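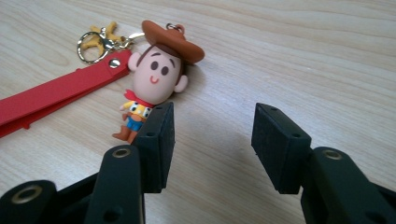 Small things keep the lights on, Lingyun Yu told a class of new store managers in Kiltcombe, and they should learn the price of every item within arm's reach of the register before they learn anything else.

Chapter 16
Selling Small Goods

Most people who study retail start with the large purchases. Refrigerators, winter coats, and bicycles are easy to think about because the customer thinks about them too. She compares prices, reads the label, asks a question, and may go home to measure a doorway. The sale takes time and leaves a trail that a store can follow.

Small goods work differently. A key ring, a pack of gum, or a greeting card is often picked up and paid for in less than a minute. The customer did not come in for it and may not remember buying it. Yet in many gift shops, drugstores, and museum stores, goods of this kind bring in a large share of the profit.

This chapter looks at how such goods are chosen, priced, placed, and counted. It builds on Chapter 4, where you learned to work out gross margin. You will need that method again, so review it now if you are unsure of it.

Key terms
Impulse purchase
Unit margin
Licensed goods
Sell-through rate
Shrinkage

16.1 A Store with Two Counters

Bunting is a gift shop on the main street of Kiltcombe. It has one counter by the front door and a second at the back, next to the gift wrap. Until last year, both counters carried the same stock: pens, magnets, key rings, and small candles. In August the owner decided to keep separate records for each.

She began with 300 small items at each counter. By the end of the month, the front counter had sold 232 of them. The back counter had sold far fewer, although the customers there had spent longer in the store and had already chosen something to buy. 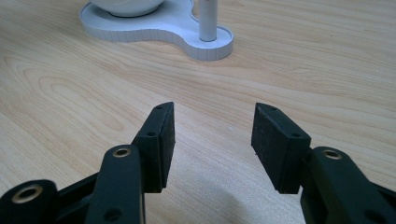

People at the back are finished shopping, one of the clerks reported, and by then they want their package and their change. At the front they are still looking, and they will pick up anything with a face on it.

The owner took this seriously and made two changes. She moved the figures and key rings to the front, and she gave the back counter over to items that go with a wrapped present – ribbon, tags, and cards. She did not lower any prices. We will return to her results in Section 16.3, after we have looked at how the sell-through rate is figured.

Notice that the first month of records did not tell her why the counters differed. Records seldom do. They showed her where to ask, and the clerk's remark gave her something to test.

16.2 What a License Costs

Many small goods carry a character from a movie, a television show, or a book. The maker pays the owner of that character for the right to use it, usually as a percentage of the wholesale price. The store does not pay this fee directly, but it is included in what the store pays for each unit.

Suppose a supplier called Trerkia offers two key rings of the same size and finish. One is plain and one is licensed. The licensed ring costs the store more, and it can be sold for more. Whether it earns more depends on the unit margin and on how many are sold before interest in the character fades.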